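4.2 What the sorting staff kept doing

Pledgate's report credits the Otdale line with faster packing. We doubt the gain reached the staff. Of 44 shifts logged, 30 had a worker stepping in to finish small soft items by hand.

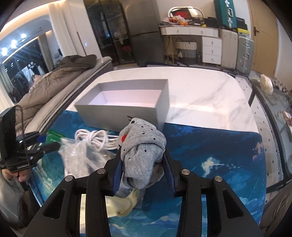 2 min read

Figure 8. A rolled gray sock between the jaws of a hand-held gripper, with an open box behind it.

Cartwright calls such work "residual." The people doing it told us it was most of their day, and their pay grade did not change.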